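Prenelholm Community Help
Graduate study and research > Peace and conflict studies

Starting a reading group on women in peace negotiations. How do I keep it from fizzling?

Posted by Getsemaní Espinoza
Tue 23 October

Hi all! I'm in the second year of a master's program in peace and conflict studies, and I've been given the go-ahead to start a reading group on women's participation in peace talks, ceasefire monitoring and everything that comes after an agreement is signed. I am so excited about this. I wrote my undergraduate thesis on local women's associations and how they got (or didn't get) a hearing from formal mediators, and I've wanted people to talk to about it ever since.

My department is small. The people who have said yes so far are a mix: a few master's students like me, two doctoral students in political science, somebody from the law school who works on transitional justice, and a retired army officer who is auditing classes and has asked better questions than anyone in our seminar. So the backgrounds are all over the place. Some of them know UN Security Council Resolution 1325 by heart and some have heard the number once in a lecture.

What I'm trying to figure out before we start in January:

How much reading is fair per meeting? My first draft of the schedule had 90 pages every two weeks, and a friend laughed at me.

Do I open with the policy documents or with the theory? I lean toward theory, but I'm afraid of losing the law student and the officer in week one.

How do you handle the difference between "women" and "gender" as a topic without spending the whole term on definitions? I think it's an important difference! I also want to get to the actual peace processes at some point.

And is it a terrible idea to invite an outside speaker to the very first meeting?

We have a room every other Thursday and a tiny budget for coffee. Any experience at all is welcome, including from groups that died. I'd love to hear what killed them.

Armindo Valente
Member, answers mostly in Research Methods

Oh, this makes me happy. I ran a group very close to this one through most of my doctorate, and it's still the part of those years I'd do over again tomorrow. Let me go through what you asked, and then a couple of things you didn't ask.

Your friend was right about the 90 pages, sorry! Ours was one article or one chapter per meeting, plus something short that came from the real world: a communiqué, a page of an agreement, a transcript of an interview with a delegate. The short piece did a huge amount of work. People who hadn't finished the article could read it right there at the table and still have something to say, and the talk was better when we had an actual sentence from an actual agreement in front of us. Try reading a provision on "the participation of women" out loud and then asking who is supposed to do what, by when, and who pays for it. We once spent an entire meeting on the word "encourage."

On where to begin, I'd start with Resolution 1325 itself. Read the whole thing together, preamble and all, it's only a few pages. Most people who cite it have read a summary, and the text is stranger and more interesting than the summaries. You'll see right away that it talks about participation in one breath and protection in another, and from there the theory walks in without anybody having to push it. Then you can assign a critical piece for the second meeting, and your law student and your officer will already have their own opinions to test it against. The resolutions that followed can wait. There are quite a few of them, and reading them in order is a good way to empty a room.
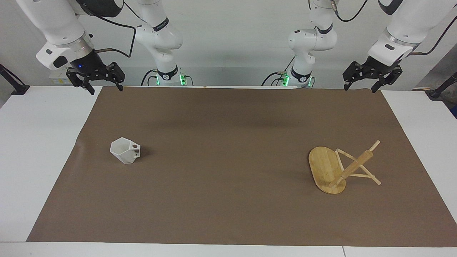

The women and gender question was the one we argued over most, and I loved those arguments, but I'd keep them tied to a case. Take one peace process and ask two different things of it. First, where were the women: in the delegations, in the technical groups, in the civil society forums, outside the building? Second, what ideas about men and women was the process built on? Who was assumed to be a fighter, who was assumed to be a victim, what happened to women who had carried weapons when the reintegration programs were drawn up? Colombia works beautifully for this, and so does Liberia, and Northern Ireland is good if you want a case where the written record is easy to get hold of in English. Once a group has done it for one case, the definitions stay put much better than they do after a lecture.

Your retired officer is a gift, by the way. We had somebody with a similar background and the first few meetings were stiff on all sides, mostly politeness. What loosened it up was a reading on patrols and community engagement, where suddenly the rest of us were the beginners. I'd ask him or her to pick one of the short pieces early on. Same for the law student, same for everyone really. Whoever picks the short piece opens the discussion for five minutes, no slides.

Speaker at the first meeting: I wouldn't. The group doesn't know itself yet, and everyone will sit and listen nicely and go home. Fourth or fifth meeting is lovely. And ask practitioners as well as professors! The best guest we ever had was Albertina Vilela, who had been an interpreter at regional talks. She talked about seating, about who got handed the microphone during breaks, about having to translate a joke at a woman delegate's expense while standing next to her. I still think about that evening when I read a tidy table of participation rates.

Two things you didn't ask. Keep notes, one page, passed around, with the open arguments written down as open. New people can catch up from them, and two of our members got dissertation chapters out of old ones. And do plan for the hard material. Sooner or later you will read about sexual violence in conflict. Say in advance which meeting it is, choose texts that treat survivors as people with politics and plans of their own, and let anyone skip that week without a word. I was careless about that the first time and I regret it.

Write back in spring and tell us how it went, please!

Duarte Lobo
New member

We used Brulirano for the shared reading list and it was fine. Before that Prultotel but half the group never made an account. Pick whichever one your library already supports.

20 pages a meeting max. We had 5 regulars and that was plenty.

Also don't do Thursdays, everybody travels on Fridays.

Hélder Patrício
Member, Peace and Conflict, Area Studies

Agreeing with nearly everything Armindo wrote, and I want to add to it from a group that did die, since you asked for those too!

Ours was called Hao, after the café where we first met, and it lasted three terms. The first was wonderful. What went wrong was that the reading list belonged to one person (me). I had a plan, a very good plan if you'd asked me then, that went from the classic feminist work in international relations through masculinities and the military and on to postcolonial critiques, each one building on the last. If you missed a meeting you were lost, and if you missed two you were too embarrassed to come back. By the third term we were four people who already agreed with each other.

So I'd make every meeting able to stand alone. Cynthia Enloe is a joy for exactly this reason. You can hand a chapter of Bananas, Beaches and Bases to a lawyer or a soldier or an economist with no preparation whatever and they'll come in with something to say, usually something about their own workplace. Carol Cohn's article on the language of defense intellectuals is another. I've never seen it fall flat, and with a former officer at the table I would pay to be in the room.

I differ from Armindo a little on starting with 1325. It worked for him and I believe it, but there's a risk that the group takes the UN text as the beginning of the story. Women were organizing around war and peace long before the Council took any interest. The Hague congress in 1915 is a terrific first evening: the resolutions they passed are short, they're easy to find, and it's startling how current some of them sound. You could read those alongside 1325 and ask what got dropped in between and what got added. That also settles your theory or policy problem for one more week, ha.

About numbers, since people in your group will bring them up. You'll come across claims that agreements last longer when women take part. There is serious research on this and it deserves a meeting of its own, with your political scientists leading. Look at how participation was coded, what counts as a signatory, how long the follow-up period is, what else was different about those processes. Then ask the other question, which is whether women should have to make peace more durable before they get a seat. Nobody asks the men's delegations for that kind of evidence. We got more out of that one evening than out of any three others.

One practical thing: put out an agreement text that's on paper and give everyone a pencil. I know it's all online. But 100 pages of PDF on a laptop gets skimmed, and two printed pages get scribbled on. I've still got some of mine, with a coffee ring right over the section on security sector reform.

Thursdays are fine, ours were Thursdays.

Getsemaní Espinoza
Original poster

Thank you so much, all three of you! I've torn up the schedule. First meeting is now the 1915 resolutions next to 1325 (I couldn't choose, so I'm stealing from both of you), Cohn is second, and the officer has already agreed to bring the short piece for the third. The law student wants the evening on reintegration programs. I've asked the library which reading list tool they support and I'm waiting to hear.

Armindo, do you remember which Liberia readings you used? I've got plenty on the protests and much less on what happened in the talks themselves.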